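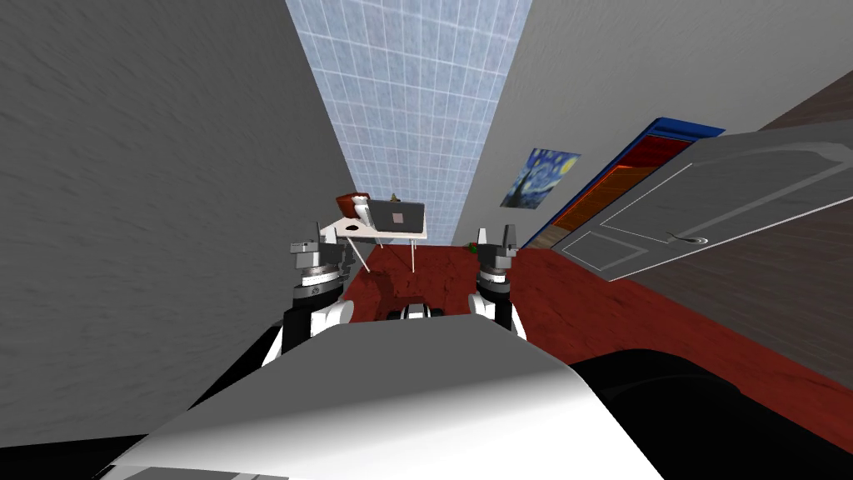

The ticket was opened in September under the title "Xia jaw pads beat stock pads on soft items, recommend rollout," and I'm reopening it. The claim rests on simulated runs only, with the Anitz dual-arm model in the house map. Start pose for every run is the hallway, both arms raised, sensor between them, desk with the laptop at the far end. I have no complaint about the start pose. My complaint is with what gets compared after the robot reaches the bathroom counter.

Status: Reopened
Component: end effector / jaw pads
Controller: Uder, build 543
Reporter: Liv Blomqvist

What was reported
Xia pads hold the white soft item on the wooden block in more runs than the stock pads do. The summary gives one success rate per pad set and no run logs. I asked for logs and got the same summary again with a chart in it.

What I checked first
Both configs were supposed to differ in the pad entry and nothing else. They don't. The Xia config also carries a closing force limit of 800, where the stock config has 240. The units field is blank in both files - I am assuming they match, and I don't like assuming it. A pad set that gets to squeeze harder will look better at holding things.

Steps so far

1. Copied the stock config, changed only the pad entry, reloaded the Bratolgate map. Loads clean. No warnings from Uder.

2. Drove to the counter and stopped short of the grasp to look at the approach from the wrist camera. Jaws wide open. The right finger covers part of the white item and part of the block under it, so from this pose I can't judge where the pad would land. The dark panel overhead takes up a lot of the view too. I want to know how the original runs picked a contact point from here, if they used this camera at all.

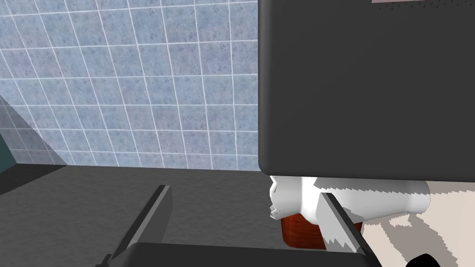

3. Looked at the mesh. The white item has sawtooth edges and hard facets. If the collision shape is anything like the visual one, a pad could catch on a corner and the log would call it grip. I have not confirmed this. Collision view crashes on my machine (separate ticket).

4. Tried a second approach with the fingers over bare counter and the block off to the right. Much better for inspection, since the white inner face of the right finger is in plain sight and the item isn't hidden behind it. Saved the pose so both pad sets can be started from it.

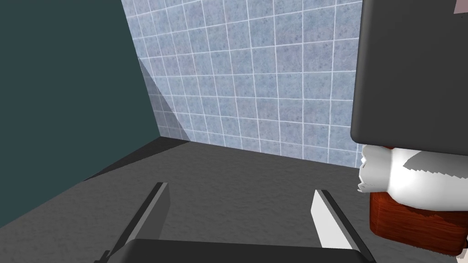

Wrist view, step 4. Jaws open, nothing held, block and white item to the right.

5. Set the force limit to 240 in both configs. Not run yet.

Reply to the comment that "the difference is too big to be the force setting": maybe. Show me the runs at equal force and I'll drop it. The rollout request should stay on hold until then, and I'd say the same if the stock pads had come out ahead.

Needed from the original tester
- Raw logs for both pad sets
- Which camera fed the grasp planner
- Units for the force limit
- Whether failed approaches were counted or thrown out

Next action: rerun both sets from the step 4 pose, then repeat with 2 other soft items if anyone can supply meshes with cleaner edges. Leaving priority at normal.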